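I've had the Tanar bench rules pack for a while now and people keep asking me if it's worth the money, so let's get into it. It's a binder, a set of blank check sheets and a year of updates, all meant for small shops running two arms over one table. I sort parts between plastic bins all day, which is pretty much the job this thing was written for!

First off, the writing is good. Really good. I've read plenty of safety papers that sound like they were written by a lawyer on a long train ride, and Tanar just talks to you. Fix your bin positions before you write a single move. Give each arm its own side of the table, then agree on what happens in the middle. The shared bin gets its own chapter, and that chapter alone sold me, as I'd been making up my rules for it as I went along (badly).

The rule I use most is what they call "one in, one out" – if one gripper is down in the shared bin, the other should be clear of it or on its way to the drop side. 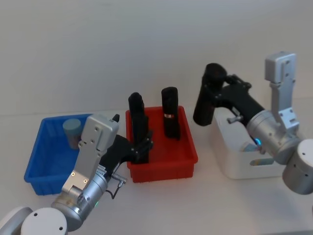 Torben Pfeiffer thinks that rule is too strict for slow arms, and that a speed cap plus a decent gap between grippers does the same job without all the waiting. He wrote me a long message about it after my last post, and I can see his point. My answer is that I'd like new people to learn the strict version first and loosen it later, on paper, with a name signed next to the change.

The cable chapter is the one I'd call thin. You get two pages, and most of that is a checklist: look at the plug, look at the bend, look at where the loop hangs when the wrist is at its lowest. Fine as far as it goes, but I wanted something on bin walls and rims, and there's not a word. I ended up adding my own line to the start-of-shift sheet.

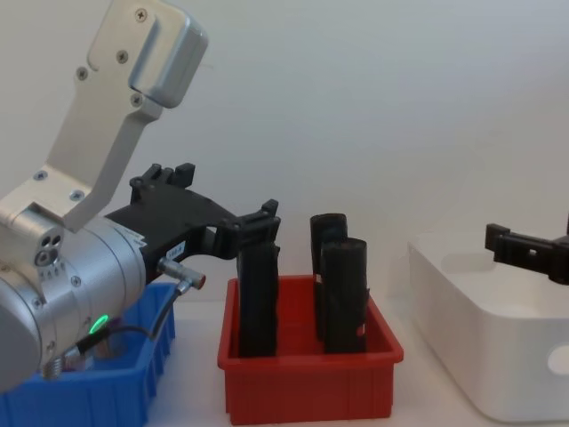
Left gripper over the red bin, with the cable curving up to its plug.

Next, the check sheets. I love them! Big boxes, plain words, room for a note. The pack says to do a full stop test every 1000 cycles and a quick one every 40, and I've stuck with that. The binder runs to 342 pages, which sounds scary, but a lot of it is blank forms and you can skip the conveyor part if you don't have one.

My other gripe is the chapter on both arms working in the same bin. Tanar allows it, with a marked line down the middle and a written plan for which arm backs out first. Good idea, but the sample plan is for boxes lying flat, and tall parts standing up are a different animal when a wrist has to come in low from the side.

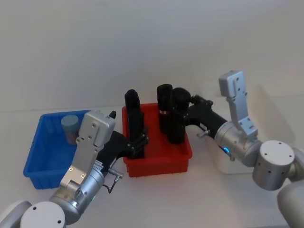
Maja Pietrzak says to write the back-out order by part height, tallest first, and to make both arms lift straight up before either one moves sideways. She's been using that with the Tanar sheets and only had to change one form. I've copied it into mine, and the new update due in September is supposed to have a tall parts page too, so we'll see how close they come.

Would I buy it again? Yep. If you already have the Vulto guide you'll find some overlap in the stop button section, but Vulto hardly touches shared bins. Get the printed binder if you can. The download is harder to flip through with one hand while you're standing at the bench.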